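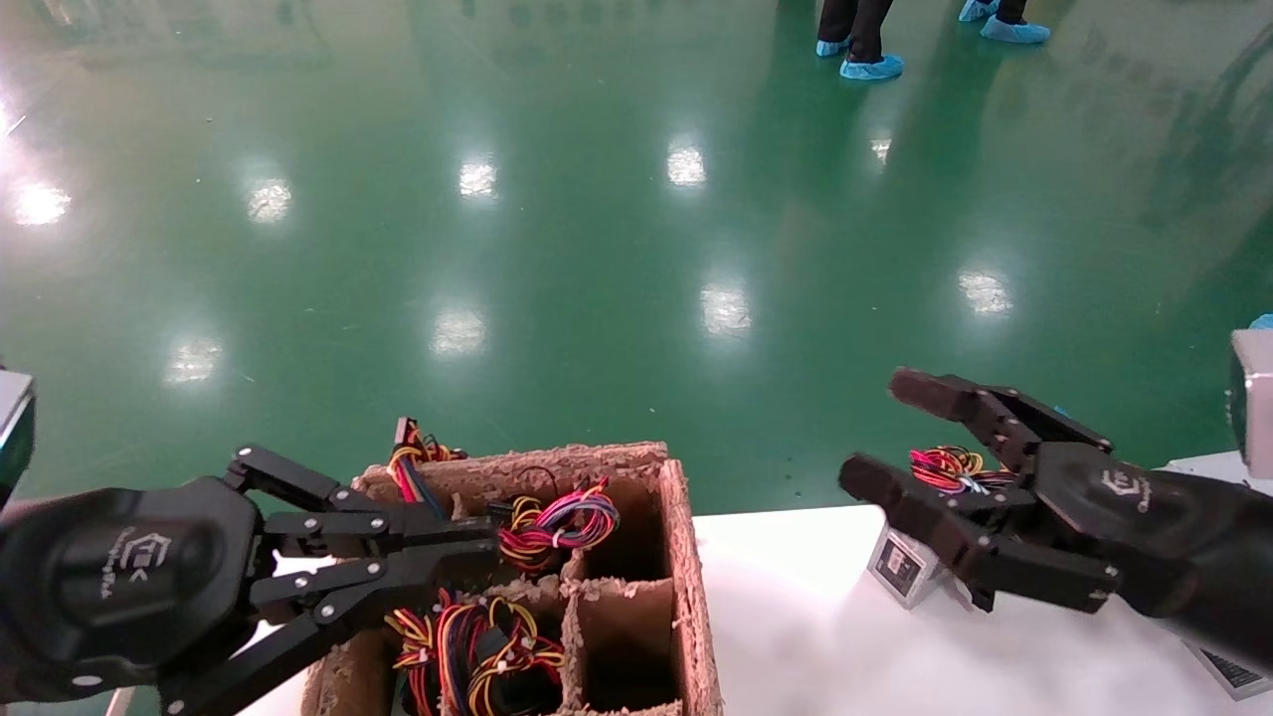
Last term a student objected in writing that a show with eight episodes has no season structure at all, only a long film with interruptions. The objection is a fair starting point for this unit, and the notes return to it in section 4.

Unit 6: Season Structure in Serialized Television Drama

Reading for this unit: course packet, pages 243 to 262. The two series used throughout are Jurkholm (one-hour crime drama, eight episodes per season) and Imwood (half-hour family drama, ten episodes per season). Both are on reserve under call number 2144.

1. Terms

Season arc. The chain of events that opens in the first episode and closes, or is deliberately left open, in the last. A season may carry more than one arc, but one of them normally controls the order of the others.

Episode plot. Material that opens and closes inside a single episode. In older network drama this was most of the running time. In Jurkholm it is seldom more than a third.

Runner. A small recurring thread with no plot weight of its own. The unpaid parking fines in Imwood are a runner until episode 7, when they become part of the custody plot. A runner that changes status in this way is said to be promoted.

Button. The last beat before an act break or the end credits. Do not use "cliffhanger" for every button. A cliffhanger leaves a physical or legal outcome undecided. Many buttons only change what the viewer knows.

2. The beat count

For the written assignment you will log one episode beat by beat. A beat is the smallest unit in which a character tries to get something and the attempt ends. A change of location does not by itself start a new beat, and a long scene may hold several.

The packet prints a full log for season one of Jurkholm. It lists 437 beats. Distribution is uneven: the pilot is dense, episodes 3 and 4 thin out, and episode 6 is the heaviest. Students often expect the finale to have the highest count. Final episodes tend to run longer beats with fewer changes of strand.

Mark each beat with a strand letter (A, B, C, or R for runner). Where a beat serves two strands, enter both letters with the controlling strand first. Do not invent a D strand to avoid a hard decision.

3. Act breaks without commercials

Imwood was written for a streaming service and carries no commercials. The scripts for its first season are still divided into four acts. Three effects are visible on screen.

The turn into act two falls between minutes six and eight in nine of the ten episodes. Music cues tend to end on the old break positions. Scenes directly after a break position restate the situation in a line or two, a habit left over from viewers coming back from the kitchen.

Season two drops the act headings from the scripts. The restating lines mostly go with them — compare the opening of the hospital scene in 1.05 with the opening of the school scene in 2.03.

4. The long-film claim

Producers often describe a season as one long film. The student quoted at the top of these notes takes the same view, with the added point that weekly release is only an interruption imposed from outside.

Test the claim against Jurkholm. If the season were a single film, episode boundaries could be moved by ten minutes either way with little damage. Try this with the boundary between episodes 4 and 5. The ferry scene, now a button, would land mid-episode, and the tide table at the start of 5 would lose its function as an opening image. The boundary at 2 and 3 is weaker and could be moved. The claim holds in some places and fails in others, and your paper should say where.

MacDonald, the legal drama screened in February, is a harder case. Every episode closes its own trial, yet the order cannot be changed after episode 3 without breaking the partnership arc. Treat it as a mixed form.

5. Assignment

Log one episode of Jurkholm, Imwood or MacDonald other than the pilot. Attach a paper of four to five pages arguing how the episode depends on its position in the season. Plot summary should take up no more than half a page.

Use the log template in the packet. Time codes are entered as minutes and seconds from the first image, recap excluded. Upload both files to the Ustel course site by 1st December. Logs without time codes will be returned unread.

Next unit: the cold open. Read packet section 19 and watch the first four minutes of any three episodes of Imwood, in sequence.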